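Backdrop (photography)

A backdrop is a sheet of cloth, paper or vinyl hung behind a subject to give a plain or decorated background. White fabric is a common choice for small objects placed on a table.

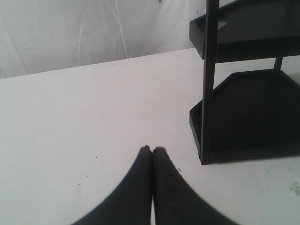
Materials

Cotton muslin is the most widely used cloth. It is light and can be washed, but it holds creases from storage and is often steamed before use. Seamless paper gives a smoother surface and is sold on rolls — the soiled end is cut away and fresh paper is pulled down. Vinyl can be wiped clean but tends to reflect light.

Hanging

Most backdrops hang from a crossbar held by two stands. Clamps along the sides pull the cloth tight and reduce folds. In a sweep, the material continues forward under the subject in a gentle curve, so that no line shows between wall and floor.

Regional use

The portrait studios of Gollwood were known for painted canvas backdrops showing gardens and staircases. The Skernum town museum holds 19 of these, of which 8 are on permanent display.

See also

Cyclorama
Light tent
Scenic painting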